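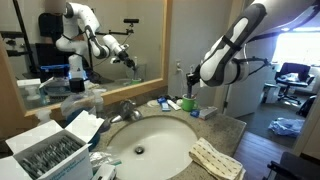 Keeping the bathroom shelf under control

A bathroom counter fills itself. You clear it on a Sunday, and by the middle of the week there are hotel soaps, a lid belonging to nothing, and a tube of something for feet.

Start by taking everything off. Yes, everything, including the cream your sister gave you in February. Wipe the surface with a cloth wrung out in warm water and a drop of washing-up liquid. Speckled worktops are a mixed blessing: they hide toothpaste splashes beautifully, so run your palm over them afterwards and you'll find what your eyes missed.

Old mugs make perfectly good toothbrush holders, and most houses have a few too many. Pick a heavy one with a wide mouth. A chipped rim is fine, a cracked base is not, as you will learn from the puddle. Tip it out every couple of days and give it a proper scrub once a week. The sludge at the bottom is mostly old toothpaste, if that's any comfort.

Tubes that have gone flat still have a week in them. Lay the tube on the edge of the counter, press the handle of a comb along it from the bottom, then fold the end over and hold it with a clothes peg. My neighbour Eugeniusz Mazurek cuts his open with scissors and scrapes out the remains, which works well if you don't mind minty cuffs.

Bar soap lasts longer if it can drain. Put two thick elastic bands round the dish and rest the soap across them.

Travel sizes belong in the travel bag. I know they look sweet in a row. I once had 47 of them, and still managed to go to Prumholm without shampoo.

Limescale round the taps: kitchen paper soaked in white vinegar, wrapped on and left for an hour. Keep it off natural stone, and open a window unless you want the whole landing to smell like a chip shop.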